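Hullia return with a fourth album, and a familiar promise

February 6, 2024

Hullia have announced their fourth album, Juvstead, and the press release would like you to know that it is a complete reinvention. So was the last one, according to the press release for the last one.

The four-piece will put the record out in July on Plasteck, the label that picked them up after Hudec let their contract lapse. It has 17 tracks and was made, we are told, in "total isolation" at a farmhouse, with producer Urmas Rätsep. Isolation evidently had its limits, as the credits list a string section, two guest drummers and a choir of 30.

"We wanted to tear up everything people think they know about us," said singer Heather Haldane. "There are hardly any guitars on it. Lachlan sulked for a week."

Lachlan Hepburn, the guitarist, is credited on 14 of the songs.

A first single, Low Water, went online this morning. It opens with a minute of piano and what might be a tape loop, and for that minute you could believe the talk of a new direction. Then the drums come in, Haldane goes up an octave, and we are back in the same big, damp chorus the band have been writing since their debut. It is a good chorus. It was a good chorus the other times as well.
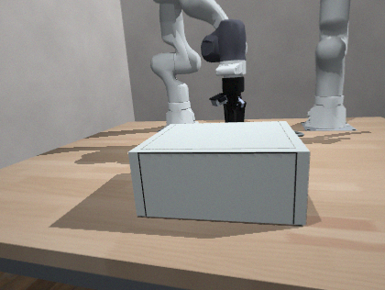 The lyrics are harder to judge on one song. Haldane says the album follows a single character through the last day of a village before it is flooded for a reservoir, which sounds promising, but Low Water mostly rhymes "shore" with "before". Perhaps the village turns up later on.

More interesting is the news that bassist Greer MacBrayne has written and sung three tracks herself. Her solo EP, sold at gigs in an edition of 171 and never repressed, was stranger and funnier than anything Hullia have done as a group, and if the label has let some of that through, the album may yet earn its billing. None of her songs has been chosen as a single, though. Drummer Blair Lindsay described them as "the ones the label went quiet about".

Juvstead will come out on CD, download and double vinyl, with a deluxe box adding demos, a lyric book and a signed print. Plasteck has not given a price for the box — pre-orders open on Friday all the same. A tour is promised for the autumn, with dates and venues still to be confirmed.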